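Chamada aberta – operadores/as para sessões de teleoperação e revisão de boas práticas (manipulação de loiça)

A Plerkumia está à procura de pessoas para a próxima ronda de trabalho com braços robóticos, a começar em setembro. Nove lugares. Presencial, no laboratório de Azevedo. Não é preciso ter experiência com robôs, é preciso ter paciência e saber seguir um protocolo escrito.

**O que é**

Sessões de teleoperação em mesa: pratos, taças, talheres, tabuleiros. Pegar, separar, empilhar, pousar. Cada sessão é gravada e depois revista contra o nosso guia interno de boas práticas (o guia Skelel, versão 3). Parte do trabalho é operar, a outra parte é ler o guia com olhos críticos e dizer-nos onde está mal escrito. As duas partes contam igual e são pagas igual.

**O que vai fazer, na prática**

- operar o braço em turnos de 3 horas, com pausas obrigatórias
- preencher a folha de sessão – antes e depois, não de memória no fim do dia
- marcar os episódios que não cumprem o guia (contacto brusco, queda, objecto fora da zona, mão humana dentro da área)
- propor alterações às regras, por escrito, uma por ficha
- participar na reunião de revisão à quarta-feira, 9h30

As pilhas de pratos são onde temos mais dúvidas e onde o guia está mais fraco. Quanto se pode deslocar o prato de cima antes de contar como desalinhado? Aproximação pela borda ou pelo lado? Queremos gente que pegue nisto a sério.

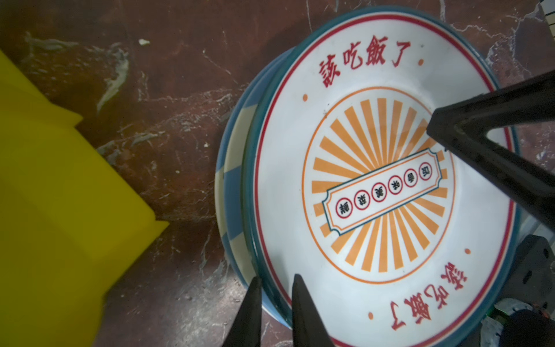 *Garra junto a uma pilha de três pratos, o de cima desviado para a direita.*

**Regras da bancada (ler antes de se candidatar)**

Não são negociáveis durante a sessão. Fora da sessão discutimos tudo.

1. Ninguém põe as mãos na área de trabalho com o braço activo. Para mexer num objecto: parar, confirmar a paragem em voz alta, só depois entrar.
2. Botão de emergência sempre ao alcance de quem opera. Se não chega lá sentado, muda-se a cadeira.
3. Cabelo apanhado, sem pulseiras nem fios, mangas justas.
4. Loiça lascada ou rachada sai logo da bancada e vai para a caixa de rejeitados. Não se usa "só mais uma vez".
5. Velocidade reduzida na aproximação a pilhas e a tudo o que seja cerâmica ou vidro.
6. Episódio falhado não se apaga. Marca-se como falhado e segue.
7. Nada de rostos, ecrãs pessoais ou documentos no campo das câmaras.
8. Quem está cansado diz e pára. Não há penalização por turno interrompido.

**Quem procuramos**

Maiores de 18, com autorização de trabalho em Portugal. Boa coordenação mão-olho, visão normal ou corrigida. Português escrito claro – as fichas são lidas por outras equipas e não há tempo para decifrar. Inglês de leitura ajuda, parte da documentação do controlador ainda não está traduzida.

Valorizamos (mas não exigimos): experiência em cozinha, restauração, armazém ou controlo de qualidade; ter trabalhado com normas de segurança de máquinas; canhotos e canhotas, estamos com falta e a regra sobre a posição dos comandos foi escrita só a pensar em destros.

**Condições**

- 6 semanas, part-time, manhã ou tarde (indicar prefrência)
- contrato através da Wemeck, com seguro de acidentes incluído
- formação inicial paga, dois dias
- subsídio de transporte de 100 euros por mês
- valor por hora comunicado na primeira chamada, igual para todos os lugares

As gravações mostram a bancada e o braço. Os dados da folha de sessão ficam ligados a um código, não ao nome. Quem quiser sair a meio pode sair, e recebe as horas feitas. O consentimento é assinado no primeiro dia de formação, mas enviamos o texto antes para lerem com calma.

**Como se candidatar**

Formulário na página da Plerkumia, separador "Participar". Pedimos:

- CV curto, uma página chega
- disponibilidade semanal
- resposta a esta pergunta, em meia dúzia de linhas: *descreva uma regra de segurança que já teve de cumprir e que lhe pareceu mal feita. O que mudava?*

Lemos a resposta primeiro e o CV depois. Candidaturas sem resposta não avançam, desculpem mas da última vez foi uma confusão.

Quem passar à fase seguinte vem ao laboratório para uma prova prática de uma hora, paga. Levar sapato fechado. A prova é simples: leitura do guia, um exercício com o braço, uma ficha preenchida. Não avaliamos rapidez.

Respondemos a toda a gente, mesmo que seja não. Dúvidas sobre acessibilidade do espaço ou adaptações ao posto – escrevam no campo livre do formulario, o posto ajusta-se em altura e os comandos tambem podem mudar de lado.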